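Against the Guest Room

My aunt Roswitha Schnyder owned a guest room for 11 years and had guests in it, by her own count, four times. Two of those were me. The rest of the year the door stayed shut, the radiator stayed on low, and the best mattress in the house lay there waiting for someone to be polite to it.

I have been thinking about her because my neighbor Notburga Brunner is paying 624 dollars a month to rent a second bedroom she describes as "for people." Which people, she can't say. Her brother came in July and left after one night, complaining of the pillows. Everyone else she knows lives in town and has the bad manners to go home after dinner.

I don't blame her. We are all raised to believe that a proper adult keeps a bed in reserve. You can see it in the furniture stores, where a whole floor is given over to things nobody in the family will ever sleep on. I once spent 2000 dollars on a sofa bed so heavy that the delivery men asked if I was sure. I was sure. It has been opened twice, once to find a remote control.

Meanwhile the room we do use gets what's left. It gets the lamp with the loose switch and the chair that is really a closet. We eat toast in it, we answer mail in it, we fold shirts in it, and then we apologize for it when someone walks past the open door. The guest room gets fresh flowers. I have never in my life bought flowers for the room where I spend eight hours a night, and I suspect you haven't either.

My mother took this further than most. She kept towels in the guest bathroom that even guests were not to touch. They were there to show that we had towels. The ones for actual drying were in a basket on the floor, and you had to be told.
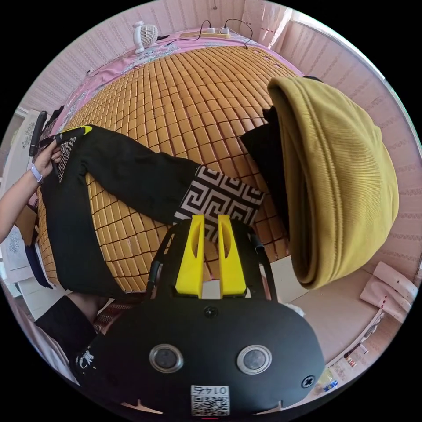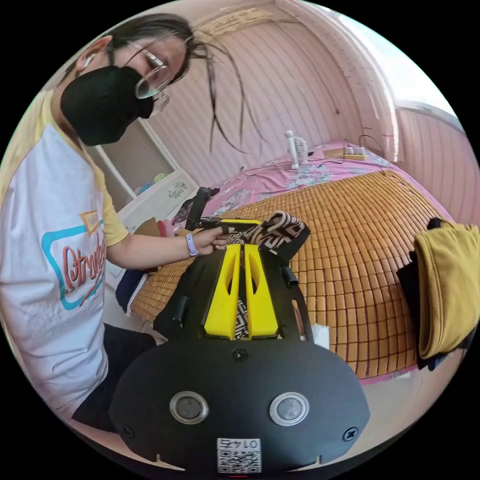
What I would like is a small shift in loyalty. Give the good mattress to the person who pays for it, and let the visitor have the couch, as visitors did for most of history without writing letters about it. Stop tidying your own bedroom up to the standard of a hotel you wouldn't book. A bed with a desk fan and a power strip sitting on the sheet belongs to a room that somebody is using, and I would take it over my aunt's four square corners and her bowl of wrapped soaps.

Roswitha did give in at last. She moved her sewing machine into the guest room, then the ironing board, then a radio, and by the next winter she was sleeping there too, for the mattress. When I called to ask if I could come and stay, she said of course, and that I should bring something to lie on.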